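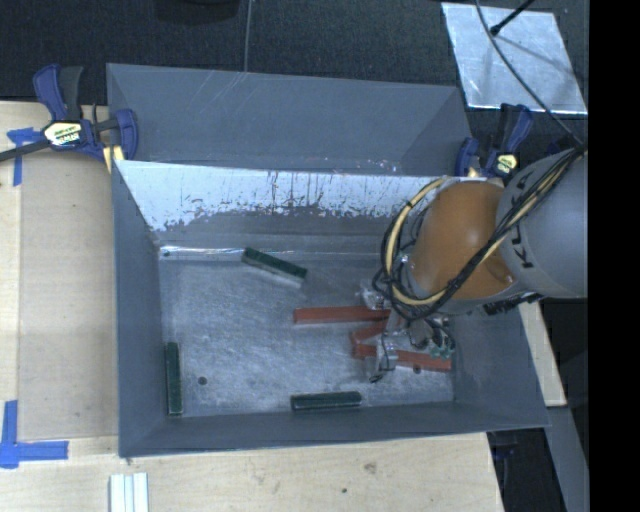 Bin picking on the bench: red bars, green blocks, grey bin with a metal floor

Momik Forums > Automation > General discussion
Thread: Are we at the point where a machine can do the boring jobs?

kerstin_nyberg
Posted May 9, 2025
The picture is the job I want opinions on. Parts loose in an open-topped bin, arm reaches in, takes one, puts it somewhere useful. A fifteen-year-old does this on work experience after one minute of instruction. We are a small job shop (sawing, drilling, a bit of light assembly) and the two tasks I would most like to stop paying people to be bored by are sorting offcuts and loading the drill fixture.

I ran a trial of 60 picks with mixed bars and blocks, tipped in by hand, no shaking afterwards. A pick counted if the part left the bin and stayed in the gripper until it was over the tray. Failures, in order of how often they happened: bar lying across another bar, block flat against a wall, block in a corner. I got 3 double picks, all bars.

My question is general. Is this ready for a shop where nobody has "robot" in their job title, or do I leave it another few years?

swarf_bucket
Leave it. You have described every bin picking trial I have watched since I was an apprentice. It works on the middle of the bin and then a person comes and does the edges.

Look at the green block along the left wall. There is no room for a finger on the wall side. You either drag it out first or you change the gripper. Dragging costs cycle time and moves the other parts, so the picture you took before the drag is no good for the next pick.

msavchuk
I disagree with "leave it". The wall problem is old and has cheap answers. Sloped sides help, and your bin has those already. A false floor with a raised border helps more: the parts cannot get closer to the wall than the border allows. We made one out of scrap polyethylene and stopped losing blocks in corners.

The crossed bars are the harder case. Your three red ones are bunched up on the right. For a vision system that is one red blob unless the depth data is good enough to separate the edges, and on thin bar it often isn't. If they can be fed in a different way, feed them in a different way.

What is the floor of the bin? It looks scuffed and bright in patches. Those patches will move about in the depth map depending on your lighting.

kerstin_nyberg
Metal, and yes, scratched. The back wall is worse. I see dropouts in the depth image along the junction between the floor and the wall, so your guess is right. I had put that down to the camera angle.

msavchuk
Partly angle, mostly shine. Spray it matt grey or put a rubber sheet in. Do that before you spend anything else. Then repeat the same 60 and post both results.

tolerance_stack
Can someone explain why the parts are in a bin at all? They came off a saw. At the moment they came off the saw you knew the orientation of each one. Then somebody threw them in a box and now you want to buy a camera to find out what you already knew.

I am not trying to be clever. We had the same conversation at Rønning when I was there. The answer was a chute and a magazine, and the robot that was bought for picking ended up stacking trays, blind, with no vision at all. It did up to 470 parts a shift and the only person who ever touched it was the one who filled the pallet.

kerstin_nyberg
Fair for the drill fixture, and I will look at it. It does not work for offcuts. Those come from several machines and get swept up together. The mixture is the task.

swarf_bucket
Which brings me back to leave it. Offcuts are low value. What does a person cost you to sort them, an hour a day?

kerstin_nyberg
Less than that. But it is an hour that gets skipped when we are busy, then the bins fill up and good stock goes for scrap.

hobbs_lane
Coming at this from the domestic side, as I follow this forum mainly for the kitchen threads. I had a Nostudance unit on trial from September, the one that clears a table and loads a dishwasher. Same failures as yours with different objects. Plates in the open, fine. Two forks crossed, it picks both or neither. A glass against the splashback, it stops and asks for help.

It asked for help quite politely. I still had to walk over from the other room, and by the time I was there I could have loaded the thing myself. I sent it back.

tolerance_stack
The dishwasher is a better comparison than it sounds. The dishwasher is the successful robot in that kitchen. Fixed rack, fixed water jets, closed door. It does not need to recognise a fork.

msavchuk
Yes, but somebody still has to put the fork in the rack, and that is the job being discussed. "Change the task until it is easy" is good engineering right up to the point where the remaining bit is the bit with the labour in it.

swarf_bucket
Maksym, you sell these.

msavchuk
I integrate them. I also talk people out of them about as often, which does nothing for my invoices. My position is this:

Known parts, one at a time, presented flat: ready now, and has been for ages.
Known parts, loose, rigid, mixed: ready if you accept that someone empties the last few by hand and if the bin is designed for it.
Unknown parts, or anything bendy: research. Do not put it on the critical path.
Homes: mostly the last category.

Kerstin is in the second line.

deburr_dave
Practical point from the picture. Those are bar clamps holding the bin. I can read IRWIN on one. Fine for a trial, but one of the upright handles is standing right behind the arm. If the planner doesn't have the clamps in its collision model you will find that out on some odd pick at the back corner. Low clamps, or bolt a locating frame to the table and drop the bin into it.

Also the cable loop at the wrist. It hangs out wide to the side of the orange joint. On a low pick close to a wall I would expect it to touch the bin before the gripper does. Dress it up higher along the arm.

kerstin_nyberg
The clamps are in the model as boxes. The cables are not. I had noticed a rub mark on the sleeve and not thought about where it came from. Will re-route.

deburr_dave
Also keep a gap in the model around the bin rim. Ten millimetres more than you think. Bins move.

kerstin_nyberg
There is blue tape on the table for lining things up. I accept that this is not a locating frame.

quiet_spindle
Has anyone tried the Cukard soft fingers for this? The brochure has them picking everything from bolts to bread rolls.

swarf_bucket
Borrowed a set. Good on bread rolls.

msavchuk
They are all right on blocks. On bar they let the part rotate in the grip, so you know you are holding it and you do not know at what angle. If you are dropping offcuts into a tray that does not matter. If you are loading a drill fixture it matters very much. You would need a re-grip station, basically a V-shaped ledge where the part is put down and picked up again.

quiet_spindle
Would suction do for the blocks?

msavchuk
On a clean, flat face, yes. On sawn offcuts with coolant on them I would not bet on it. Kerstin, are yours oily?

kerstin_nyberg
The test pieces no. The real ones yes, some of them very. I take the point that my trial was flattering.

swarf_bucket
Then the trial tells you about clean painted bits and not much about Tuesday's scrap.

hobbs_lane
Do you record what the person does when they sort? When I had the kitchen unit I wrote down each time I stepped in, and it was nearly always the same few situations. That was more use to me than the success rate on the box.

kerstin_nyberg
No, and I should. At present I only have pick or no pick. I will log the reason.

Plan, so that somebody can object before I start:

1. Rubber sheet on the floor of the bin, back wall sprayed matt.
2. Raised border as described by msavchuk.
3. Cables re-routed, cable envelope added to the model.
4. Same number of picks, with real offcuts, oil included.
5. Drill fixture taken out of the project and moved to a chute.

tolerance_stack
No objection. Do number 5 first, it will pay for the rest.

swarf_bucket
Objection to 4. Run it until the bin is empty instead of to a fixed number. The last handful is where it goes wrong, and a fixed number with top-ups never gets there.

msavchuk
Agree with swarf_bucket, for once. Run to empty, and write down how many are left when it gives up.

kerstin_nyberg
Changed. Run to empty, three fills. Maksym, what thickness was the polyethylene?

msavchuk
Twelve, with a chamfer on the inside edge. Without the chamfer the bars sit up on it and you have a new problem.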